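Notebook, beverage table
August, started 7:40 in the morning

Picking this up from where the last entry stopped, which was me complaining about drips. I have now had a proper night's sleep and a second look at the dispensers, and I am a good deal more cheerful about them than I was on the previous page (apologies to whoever had to read that).

For anyone coming to the notebook fresh: we are getting the drinks table ready for the open days at Vultmont, and the part that has landed on our bench is the pair of dispensers with the stainless bases. The Gumel order form puts the guest figure at 419 over the whole run, and I have it in my head that people will mostly want something cold and will mostly want it at the same moment, right after the talks let out. So the table has to be easy to walk up to, easy to wipe, and hard to run dry.

First job this morning was the spigots. I took both of them off, rinsed them through in the sink, and had a look at the washers. One was fine. The other had a flat spot on one side, and I am nearly sure that was my drip. I swapped it for one from the Triantafyllou packet in the second drawer (the thin ones, please, the thick ones stop the nut from seating and you will sit there turning it and wondering what you did wrong, as I did for quite a while last time). Hand tight and then a small nudge more. I do not like using the wrench on these at all, and I'd be grateful if it stayed on its hook.

Then I filled with plain tap water and put a dry paper towel under each spigot, and went off to make coffee and answer mail. Came back at 9:15 and both towels were dry! I left them another hour out of pure suspicion and they were still dry, so I am calling the washer business closed until somebody proves me wrong.

The bases are another matter. They look wonderful from the doorway and then you get up close and every fingerprint you ever made is there waiting for you. I had wiped them down with the blue cloth and plain water and been rather pleased with myself, and of course as soon as the water dries it leaves its spots. Our water here is hard enough that you could practically build with it.
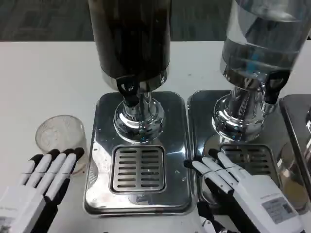 I tried three things on the spots, one after another, on the same patch near the back. Dish soap and a rinse took off the grease and left the spots where they were. White vinegar, one part to four of water, lifted the spots nicely but dried a bit streaky. Vinegar first, then a rinse, then straight away a dry microfiber cloth, gave the best finish by a long way, and that's what I'd do on the mornings of the open days. It takes a couple of minutes for each base once you have the cloths lined up. The Tirnari polish I have put back on the shelf. It does give a lovely shine, but the smell hangs around and I don't want it anywhere near things people drink from.

The drip grates want their own attention. The slots are narrow and anything sugary will settle in them and go tacky by lunchtime, so I have put an old soft toothbrush in the caddy, marked GRATES in pen on the handle. Please don't use it for the drains. Brush along the slots, then across, then rinse.

Cups. I spent far too long on cups. We have the small clear plastic ones, and I do like them for this, partly for the look of them and partly for the plain fact that people take less, spill less, and come back if they want more. I filled one to what I would call a polite level and measured it at 144 milliliters, with enough room left on top that you can walk away with it. The box count on the shelf label says 2,000, which should see us through comfortably even if every guest loses a cup or two on a windowsill. I'd put them to the left of the dispensers, as most people seem to pick up with the left hand and work the lever with the right. I'm right-handed, so take that as one person's opinion.

One more thing on the levers, as I had forgotten it myself. Go gently at the start, hold the cup close under the spout, and let go a touch before you think you should. With a full container the water comes faster than you expect and bounces off the bottom of an empty cup.

To do, tomorrow or whenever someone has a free half hour:
Order 200 more paper napkins, the plain ones.
Cut a non-slip mat for under each base, the white tabletop is slicker than our old one.
Write out the little drink labels and find out what we are meant to call the lemon one.
Repeat the paper towel test overnight with both containers full to the top.

Stopped at 4:30, cloths hung up to dry over the sink rail.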